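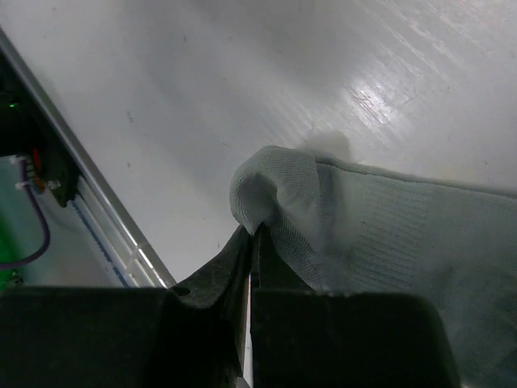
Opening (slide 1, leave it up while people sit down)

Hi everyone, I'm Illia Ivanyshyn, I look after the teaching lab at Trullton, and I get to spend the next little while talking about a kit I've grown very fond of. The kit is the Staken tabletop cell with the Helaline gripper set. We bought it with our own budget in April and I have no arrangement with the maker. Say that early, people always ask!

Slide 1 is the view from the wrist camera during a fabric pick. Point at the fingertips. The gripper has hold of one end of a ribbed knit, and that end has curled over into a little loop. Let them look at the loop for a moment before moving on. Most of this talk is about that loop.

Slide 2: Why fabric

Rigid parts are where most of us start, and the Staken handles them well. Blocks, caps, tubes, all fine on day one. Fabric is where I wanted to see what the kit was made of. Cloth changes shape as soon as you touch it, and the shape you planned for is gone by the time the fingers close.

Ask for hands: who has tried to get a robot to pick up a sock? (Usually two or three brave souls.) Ask one of them how it went.

Slide 3: What comes in the box

Run through this fast, the handout has the full list.
- the arm and its base plate
- Helaline fingers, a narrow pair and a wide pair
- wrist camera with its bracket
- controller and cables
- the Phromma software, on a license that covers 5 seats

Setup took me one long afternoon, and the guide is lovely. It has proper drawings, and it tells you which screws to leave loose until the end. My only grumble is the cable clips, which are fiddly, and you will want a few spares.

Slide 4: The narrow fingers

Go back to slide 1 if the room is small enough to see it. The tips are slim and the bases are broad and blocky, so you get a fine pinch at the end of something pretty sturdy. I love these. With the wide pair I kept pushing the cloth along the table. With the narrow pair you can come down on an edge and gather up a bit of it.

The catch is that the finger hides part of what you're holding. On the slide the right finger covers some of the fabric, so the camera has to work with what's left. Phromma lets you save a look from higher up and carry it down with you as an overlay. Turn that on! It is off by default and it's on the second settings page, which I found in week three.

Slide 5: Lighting and the table

Point at the bright patch, upper right. Our tabletop is glossy and pale, and it throws the light straight back. You can see the scratches in the glare, too. The pale knit against a pale table doesn't help the edge finder either, though the shadow along the upper border of the cloth gives it something to follow.

What I changed afterwards:
- moved the lamp off to one side
- put down a dark matte mat for light-colored cloth
- lowered the exposure one step in Phromma

None of that cost much. If you're buying the kit for a demo day, bring the mat.

Slide 6: Results

Keep this honest and short. We ran 19 picks on knitted pieces with the narrow fingers and the mat down. 13 were clean, meaning one layer at the edge, lifted and held. The other six grabbed a double layer or let go on the way up. For a kit at this level, with students running it, I was thrilled. Give the numbers slowly, someone in the back is always writing them down.

Mention that the failures bunch up on thick cuffs. I'd like a softer pad on the fingertips, and I've sent the maker a note asking for one.

Slide 7: Who I'd hand this to

Teaching labs, yes, without hesitation. Small workshops that want to try sorting or loading, yes, if someone enjoys tinkering. A laundry running all day, no, look at something bigger. The arm is patient and quiet but it isn't quick, and there's no cover over the moving parts, so plan where people stand.

(If running late, skip to the demo from here.)

Demo

Start Phromma before the talk, it takes a while to load. Use the gray piece first, then the striped one. Do 2 picks and stop, even if they beg. If the first pick slips, leave it where it fell and let the arm look again, people enjoy that more than a perfect run.

Questions

Likely ones: price (handout, back page), spare fingers (sold in pairs), whether it can fold (mine can't yet, ask me in the fall). Leave the camera feed on the screen while people come up to try it.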